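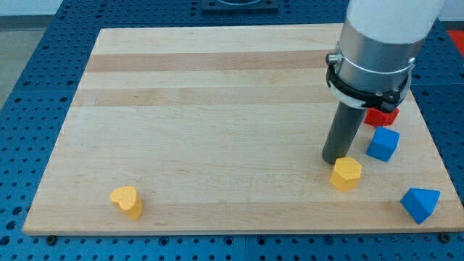

Who can apply to be a reader on the Burnwood court records project?
Anyone over 18 who reads Arabic or Hebrew well and can write short notes in English.

We are looking for 14 readers to help us follow terrorism trials in military and civil courts. You will read public indictments and verdicts, mark the charges, and write a short summary of each file. Names of witnesses must stay out of the notes.

The work is from home, four hours in a week, and starts in September. We pay 180 euros per month – training is paid also. A degree in law is welcome but we do not ask for it.

Please send one page about yourself and a sample summary to Notburga Prantl, Burnwood office, Room 59. Readers who worked with us on the Varosetti files do not need to send a sample again.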